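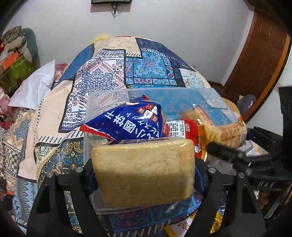

Despensa Usoldale: fichas de etiquetas de galletas y bollería envasada

Conjunto de datos con transcripciones de etiquetas de productos de desayuno y merienda de venta en tienda pequeña. Cada fila de la tabla principal es un producto, con el texto del envase copiado a mano y unos pocos campos normalizados. Versión cerrada el 15 de febrero de 2021.

Contenido

fichas.csv – tabla principal, 208 filas
ingredientes.csv – una fila por ingrediente, en el orden de la etiqueta
alergenos.csv – menciones de alérgenos tal como aparecen, más una forma normalizada
idiomas.txt – códigos de idioma usados en los campos de texto
cambios.txt – correcciones hechas después de la primera revisión

Los archivos están en UTF-8 sin BOM, con punto y coma como separador. Los decimales llevan coma. Si se abre fichas.csv en una hoja de cálculo con configuración inglesa hay que indicarlo al importar; si no, la columna de peso se lee como texto.

Campos de fichas.csv

id: identificador interno, no se reutiliza aunque se borre la ficha
denominacion: nombre legal del producto, sin la marca
denominacion_orig: lo mismo en el idioma de la etiqueta
modo_venta: unidad, paquete o peso
peso_neto: en gramos; vacío en los productos vendidos a peso
sabor: texto libre, en minúsculas
idioma_1, idioma_2: idiomas presentes en la etiqueta, por orden de tamaño de letra
conservacion: frase completa del envase
estado: completa, parcial o dudosa

De las 208 fichas, 107 están completas. En las demás falta casi siempre la lista de ingredientes, que en los productos a granel suele ir en la caja grande y no en el envoltorio individual. No hemos rellenado esos huecos con datos de páginas de fabricantes.

Cómo se transcribió

Cada etiqueta la leyeron dos personas por separado y luego se compararon las dos versiones. Las diferencias de acentos y espacios se resolvieron con un script; las demás se miraron de nuevo con el producto delante. Los textos en chino se conservan en caracteres simplificados o tradicionales según el original, y la traducción va en columna aparte. La traducción es literal, también cuando queda rara en español.

El modo de venta dio bastante trabajo. Algunas etiquetas dicen expresamente que el producto se cobra por peso y otras solo dejan un espacio en blanco para el precio. En el segundo caso la ficha lleva modo_venta vacío y estado parcial.
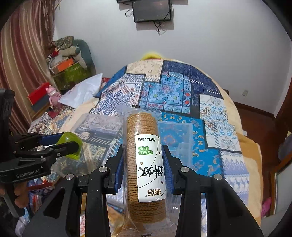

Dwynwen Voyle escribió, al revisar el borrador, que el campo sabor no debería ser texto libre: «cebolleta», «cebollino» y «cebolla tierna» salen como tres sabores distintos y cualquier recuento queda mal. Propuso una lista cerrada. De momento se ha dejado el texto libre y se ha añadido la columna sabor_grupo, con cuatro valores: dulce, salado, mixto y sin indicar.

Limitaciones

Las tiendas visitadas están todas en Brindport, así que la selección refleja lo que se vende allí y no sirve para estimar cuotas de mercado. Los precios se recogieron al principio y se retiraron de la versión pública; cambiaban entre una visita y la siguiente. Tampoco se incluye información nutricional por ración, solo por 100 g cuando figura.

Los alérgenos están transcritos sin verificar. No deben usarse para decidir si alguien puede comer un producto.

Uso y licencia

CC BY 4.0 para las tablas. Las marcas y los textos comerciales pertenecen a sus titulares. El script de comparación, Flamby, va en un repositorio aparte con licencia MIT.

Pendiente

Unificar «pan de molde» y «pan de leche» en denominacion. Revisar las fichas dudosas antes de junio. Pasar cambios.txt a CSV.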